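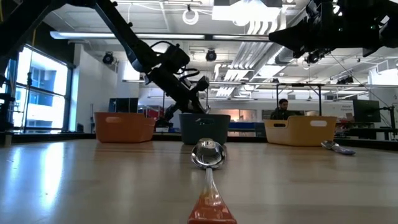

How to sort a mixed lot of spoons into baskets

A drawer full of odd spoons is slow to use. You reach in for one and come out with another, and the good ones get scratched under the rest. Sorting them into small open baskets takes 9 minutes once you have the baskets, and most of that is wiping.

What you need

Three small plastic baskets with handle holes
A clear table, ideally wood so the spoons don't slide
A soft, dry cloth
Your spoons, all of them, including the ones in the draining rack

Baskets in different colours save you from having to write labels. Orange, dark grey and yellow are easy to tell apart even in a dim cupboard. Vukance and Mavon both sell small baskets in sets, and either will do. Check the height of your shelf first – a teaspoon fits almost anywhere, but a long-handled dessert spoon may stick up and catch the shelf above.

Step 1. Put the baskets in a row

Stand the three baskets side by side towards the back of the table. Leave the front half free for the spoons. Turn the handle holes whichever way they will face in the cupboard.

Step 2. Decide what each basket is for

Pick one rule and keep to it. Finish is the simplest: gold in one basket, silver in another, coloured handles in the third. If your spoons all look alike, go by size instead. A household that bakes may prefer to keep measuring spoons apart from everything else.

Step 3. Spread the spoons out

Lay them on the wood with gaps between them. Wipe each one as you go and look at the back of the bowl, where water marks show up most. Anything bent or with a flaking handle goes to one side.

Step 4. Fill the baskets one spoon at a time

Start with the kind you have fewest of. Put the spoons in bowl end up if the basket is deep enough, or lay them flat if it isn't. Don't drop them in by the handful, as coloured handles mark easily.
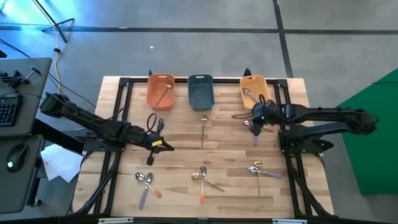
Step 5. Check for strays

Look through each basket before you put it away. Gold and pale silver can be hard to tell apart under warm bulbs, so do this near a window if you can.

Step 6. Put the baskets away

Place the everyday basket nearest the front. I keep my set of 34 spoons on a shelf 60 cm deep, with the dessert spoons at the back. Wash the baskets in warm soapy water every month or so and dry them fully before the spoons go back in.

Güven Aydoğan
Updated Oct 18, 2021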